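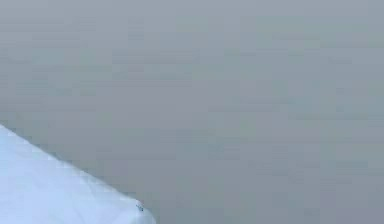
**Care of Painted Surfaces: Guidance for Residents of Arden Court**

Issued by the Cukmont Housing Office, January 31, 2019

Residents are responsible for the routine cleaning of painted walls, doors and trim inside their homes. Most marks can be removed without repainting if the correct method is used.

## Washing

Dust the surface with a dry cloth before any water is applied. Mix a small amount of mild dish soap into a bucket of warm water, wring the sponge well, and work from the baseboard upward. Rinse with clean water and dry with a towel. Do not use scouring powder on flat or matte paint, as it leaves shiny patches.

Grease near the stove may need a second wash. Allow the wall to dry fully between the two.

## Small repairs

Nail holes may be filled with lightweight spackle. Once the filler is hard, sand it with 120-grit paper, wipe away the dust, and apply touch-up paint with a small foam brush. Feather the edges outward. Older trim in the Sowerby wing must not be sanded by residents; please report damage there to the office.

## Supplies

Touch-up paint is available in small jars from Room 9. Bring your unit number and the name of the room to be painted. Opened jars should be kept above freezing and used by the end of March.

Questions about larger repairs may be directed to Brenda Heywood, extension 148.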